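Chapter 7
Who Does What Now? Automation and the People Next to It

I spent most of one September standing in the wrong place. I was at Gratwood, the returns and refurbishing plant outside Plendale, and wherever I put my feet turned out to be exactly where someone needed to push a cart. I was supposed to be studying how the plant was bringing robots onto its kitchenware line. Mostly I learned to get out of the way, and then, after a week or so, I started learning what I'd come for.

I'm opening the chapter with Gratwood because it's an ordinary sort of workplace. It isn't a car factory with a mile of orange arms behind a fence. People send back mugs, pans, towels, lamps and small appliances to the stores that sold them, the stores send them on to Gratwood, and somebody has to look at each thing and decide if it can be sold again. When I got there the plant had 276 people on the payroll and two robot cells up and running. If you've worked anywhere that automation arrived a bit at a time, you'll probably recognize a lot of what follows (and you may want to argue with some of it, which is fine by me).

7.1 The job before the robots

The first person who let me trail along behind her was Ineke Groen. She had been a sorter for eleven years and she could do a bin of returned mugs faster than I could write down what she was doing. Pick up, turn, thumb around the rim, glance inside, set down. The thumb was the important part. A hairline chip that you can't see under plant lights you can feel right away, and she'd stopped noticing that she did it.

I asked her to explain the job to me as if I were starting tomorrow. She talked for maybe four minutes and then said that was all there was. Then I watched her for a morning and filled nine pages. She rotated bins so the heavy ones came early in the shift. She set aside anything wrapped in a towel, because a towel meant the customer had packed it with care and there was usually a note in there somewhere. She knew that one store always mixed two sizes of the same mug. None of this was in the written procedure, and nearly all of it mattered to how the day went.

Hold on to that gap, because we're going to use it all through the chapter. I'll call the written version the listed job and the real one the worked job. When a company automates, it nearly always automates the listed job first. That's the one it can see. The worked job shows up later, usually as a string of small complaints that sound like people being difficult.

7.2 What got automated, and in what order

The cells came from a supplier called Zutum, and the sales pitch was simple: the arms would take over picking and placing, and the sorters would "move up" to checking. The plant manager, Maarten Goossens, was pretty open with me about why he'd signed. Wrist injuries were costing him good people, and he couldn't hire fast enough to replace them. He wasn't trying to empty the building. I believed him then and I still do, though I'd point out that a manager's reasons for buying a machine and what the machine ends up doing to a shift are two separate subjects.

The order of events went something like this. First, the arms were tried on single items, away from the line. Then they got a slow lane of their own. Then the slow lane got faster and the manual lane next to it got shorter. At each step somebody's day changed, and it was hardly ever the person named in the plan.

Take Eirini Tzavaras. On paper her job didn't change at all. She worked in packing, two stations downstream from the first cell. But human sorters had always sent her things in little bursts, with a lull after each, and she used the lulls to build boxes and stretch her back. The cell sent her one item after another at the same steady pace. Same number of items over an hour, no lulls! By the second week she was building boxes on her break. It took a while before anybody connected that to the robots, since there were no robots anywhere near her.

In the first full month the plant logged 2,989 stops on the two cells put together. A stop could be anything from a dropped spoon to a lost network connection, and each one needed a person to walk over, look, fix whatever it was and press the restart. The plan had no name for that person. On the floor they called it "minding," and at first it went to whoever was closest.

7.3 The new work

Minding is a real job, and I'd like you to take it seriously even though it looks like standing around. Þröstur Bisgaard ended up doing it full time. He'd come over from the manual lane at his old pay grade, and within a couple of months he could tell from across the aisle which cell was about to jam. He kept a notebook of odd cases — handles facing the wrong way, cups nested together, cloth draped over something hard — and the engineers started asking to borrow it. That notebook got him a new title and a raise, eventually. It took a grievance to get there.

Then there's teaching. Somebody has to set out the objects, try them in different positions, and decide what counts as a good pick and a bad one. At Gratwood this fell to Léonie Moulin and a couple of former sorters. Ineke was asked to join them and said no, twice. She told me she didn't care to spend her last working years showing a machine how to use its thumb, and anyway it didn't have one. I've taught this case for a while now, and students split right down the middle on whether she was being stubborn or sensible.

A third kind of new work is harder to spot. I call it smoothing: all the little things people upstream do so the machine has an easier time. Turning handles. Unstacking. Pulling out the towels. At the Delorme site, which runs the same cells on a smaller scale, smoothing had grown until it ate up nearly as much labor as the picking used to. Nobody had planned it and it wasn't in any report.

7.4 How to use this chapter

As you read on, keep three questions in your pocket. Which tasks left a person's day? Which ones arrived? And who was in the room when that got decided? We'll come back to Gratwood in each section, and I'll bring in an office and a hospital laundry so you don't come away thinking this is only about plants. Before you go further, jot down the listed job and the worked job for any place you've been employed. Do it quickly. You'll want it for the first exercise.

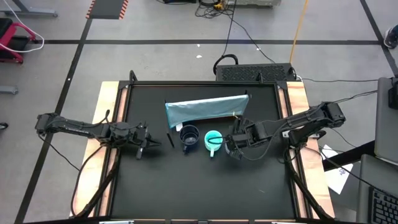
If a robot takes over the picking, why does the plant still need people who know how to sort?

Someone has to set the standard for a good item, deal with the cases the robot gets wrong, and notice when the standard has started to slip. Those tasks all draw on sorting experience, so a plant that lets its experienced sorters go will usually find itself trying to rebuild that knowledge later.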